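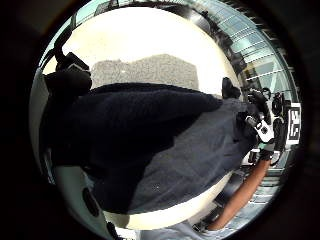 어두운색 옷 관리, 제가 해보고 남긴 방법들

10월만 되면 옷장이 갑자기 시커메져요. 남색, 먹색, 검정, 또 남색… 저만 그런 거 아니죠? 여름 내내 흰 티만 돌려 입다가 어두운 니트랑 재킷을 꺼내면 그때부터 먼지랑 보풀이랑 물 빠짐 때문에 잔소리할 일이 늘어나요. 작년에 댓글로 물어보신 분들이 꽤 계셔서 제가 쓰는 방법을 한 번에 적어 둡니다.

먼저 먼지요. 돌돌이 테이프는 현관에 하나, 차에 하나 두고 써요. 그런데 니트에는 되도록 안 씁니다. 테이프가 섬유를 잡아당겨서 며칠 지나면 표면이 부스스해지더라고요. 니트는 옷솔로 결 따라 위에서 아래로 쓸어 주고, 옷솔이 없으면 고무장갑을 끼고 물을 살짝 묻혀서 한 방향으로 문질러 보세요. 강아지 털까지 도르르 말려 나옵니다. 이거 처음 해 보고 너무 신나서 소파까지 다 문질렀어요!

세탁은 무조건 뒤집어서 찬물. 지퍼는 끝까지 올리고 단추는 풀어 둡니다. 단추를 채운 채로 돌리면 단춧구멍이 늘어나거든요. 세제는 중성 액체세제를 평소보다 적게 넣어요. 어두운 옷에 허연 자국이 남는 건 가루세제가 덜 녹았거나 세제를 너무 많이 넣었을 때가 많았어요. 그럴 땐 세제 없이 헹굼만 한 번 더 돌리면 대부분 없어지고요, 이미 말라 버린 자국은 젖은 수건으로 톡톡 두드려 보세요. 벅벅 문지르면 그 자리만 번들번들해집니다(제 출근용 바지가 그렇게 갔어요).

새로 산 남색 옷은 첫 세탁이 제일 무섭죠. 안쪽 솔기에 물 묻힌 흰 면봉을 대고 꾹 눌러 보세요. 면봉에 색이 묻어나면 처음 4번은 따로 빠세요. 소금이나 식초를 넣으면 색이 고정된다는 말도 많이 듣는데, 제가 해 봤을 때는 차이를 모르겠더라고요. 식초 냄새만 났어요. 이염 방지 시트는 섞어 빨 때 한 장 넣으면 마음은 편합니다. 그래도 흰옷이랑 같이 넣지는 마시고요.

보풀 제거기는 Nulo 거 쓰고 있어요. 작고 소리가 요란한데 날 청소하기가 편해서 안 바꾸고 있습니다. 쓸 때는 옷을 평평한 데 펼쳐 놓고, 힘 빼고, 동그라미를 그리듯이 살살. 옷을 들고 하거나 한 손으로 잡아당기면서 하면 구멍 나요. 겨드랑이랑 옆구리, 가방끈 닿는 어깨 쪽이 제일 잘 일어나니까 거기만 해도 옷이 훨씬 말끔해 보여요. 얇은 니트는 기계 말고 눈썹 가위로 하나씩 자릅니다. 드라마 한 편 틀어 놓고 하면 딱이에요.

말릴 때는 니트랑 직물을 나눠요. 니트는 수건 위에 올려 돌돌 말아 물기를 뺀 다음 건조대에 눕혀서 말리고, 셔츠나 재킷은 어깨가 두툼한 옷걸이에 걸어서 그늘에. 해가 쨍하다고 남색 셔츠를 베란다에 하루 종일 널어 뒀다가 한쪽 어깨만 색이 바랜 적이 있어요. 그 뒤로는 햇볕에 널더라도 꼭 뒤집어서 넙니다.

다림질 번들거림도 많이 물어보시는데, 어두운 옷은 겉에서 바로 다리지 말고 얇은 면수건 한 장 올리고 다리세요. 저는 Kettler 스팀다리미를 7년째 쓰는데, 급한 날엔 스팀만 쐬고 손으로 탁탁 당겨 펴고 끝내요. 이미 번들거리는 부분은 스팀을 넉넉히 쐬고 부드러운 솔로 결을 세워 주면 조금 나아져요. 새 옷처럼은 안 돌아옵니다.

니트 냄새는 세탁보다 바람이 먼저예요. 고기 먹고 온 날은 샤워하고 나서 김이 남아 있는 욕실에 잠깐 걸어 뒀다가, 창문 열린 방으로 옮겨서 밤새 둡니다. 아침에 맡아 보고 그래도 나면 그때 빨아요. 한 번 입고 바로바로 빨면 니트가 오래 못 가요.

보관할 때 니트는 접어서, 무거운 것부터 아래로. 옷걸이에 꼭 걸어야 하면 반으로 접어서 바 위에 걸치세요. 어깨에 뿔 난 니트는 그 부분에만 물을 뿌리고 손으로 오므려서 눕혀 두면 들어가요. 방충제는 옷 위쪽에 두고, 종류가 다른 건 한 서랍에 섞지 않습니다. 서랍 바닥에는 Cletska 무향 종이를 깔았는데 그냥 한지나 깨끗한 포장지도 괜찮아요.

아, 그리고 지난번 글에 Adesuwa Ojo 님이 검정 실로 꿰맸는데 왜 티가 나냐고 물어보셨죠? 검정도 다 같은 검정이 아니라서 그래요. 실을 한 가닥 풀어서 옷 위에 올려놓고 창가에서 보세요. 형광등 밑에서는 똑같아 보이던 남색이랑 검정이 창가에서는 확 갈립니다. 애매하면 한 톤 어두운 실로 하시면 덜 보여요.

다음엔 패딩 소매 때 빼는 거 올릴게요. 주방세제 쓰는 방법이랑 클렌징 워터 쓰는 방법 2가지를 지금 번갈아 해 보고 있어요.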